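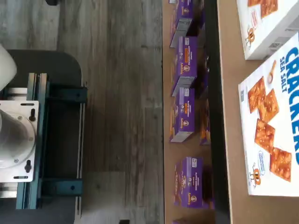 What does "based on a true story" mean?

You have sat down with your popcorn, the lights go low, and five words come up on the screen: Based on a True Story. Everyone sits up a bit. It feels more important now, doesn't it?

Hold on, though. How much of it has to be true before a film is allowed to say that?

Less than you might think. There is no teacher who marks a film and takes points off for fibs. The people who made it choose the words, and they know those words help to sell tickets. So it is worth asking a few questions.

Let's try it with a film. Plundero is about a boy who finds a sunken ship full of gold near the village of Costton. In the film there are 900 gold coins, a wicked sea captain called Sudano and a chase through a cave with the tide coming in. At the end the whole village carries the boy home on their shoulders.

Now for the part in the records. A boy did find coins near Costton. There were 21 of them, most were copper, and he handed them in at the museum, where a lady gave him a receipt. The museum still has its copy. The captain isn't in any of the papers. Neither is the cave, and if you look at a map of that bit of coast you will see that it is flat sand for miles.

So is Plundero a true story? A bit of it is. I would call it a small true story wearing a very big coat.

Why do film-makers change things?

Sometimes they have good reasons. Real life is slow. The boy waited from January until the summer to hear what his coins were, and you wouldn't want to watch all that waiting. Real life also has too many people in it, so a film may squash three uncles into one.

Other times, I suspect, they just wanted a chase.

And what about talking? Unless somebody wrote down or recorded what was said, the writer has had to make it up. When two people whisper alone on a boat at night, ask yourself who was there to hear them.

Watch the wording

"Based on" means some of it happened. "Inspired by" usually means even less. A film could be inspired by a true story about a dog and end up being about a horse on the moon.

How to check

Look for a book about the real events, or ask at your library. Find out which people were real. See if the dates match. Be careful with websites that only repeat what the film says – that is the same story told twice.

You can still enjoy the film. I liked Plundero, cave and all. I just don't believe in the cave.

Written by Rónán Hanrahan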